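Ticket 559 - Mixed cutlery in Grelley bulk order
Opened: December 2023
Status: waiting on supplier

Ordered 200 forks and 100 spoons for the Porkudier lunch counter. The forks are not one style. Emptied part of the order onto the table to sort by shape into the clear containers.

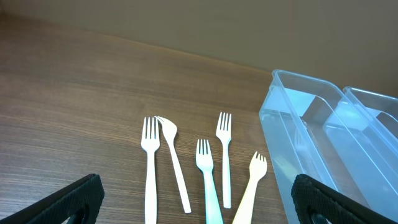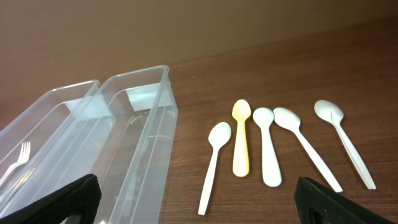
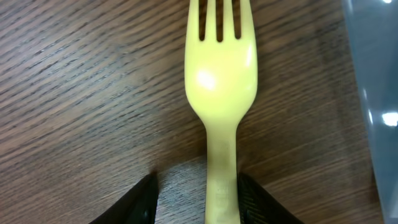

The order form lists one fork only, four tines, white, standard length. Grelley support asked whether we had mixed in old stock from the June delivery. We had not - those went out under the Buschmann label and were used up. The yellow fork can't be from our order at all, as we have never bought a color. One of the white pieces has short tines on a spoon-like bowl, so it doesn't match the form either.

Tried so far: checked the packing slip (correct), checked the carton label (correct), opened 3 more sleeves. Same mix in two of them.

Update: Grelley wants the lot code from the inner sleeve. Sent. Spoons are not part of the claim. Hold the rest of the carton on the Dirkard shelf until they reply.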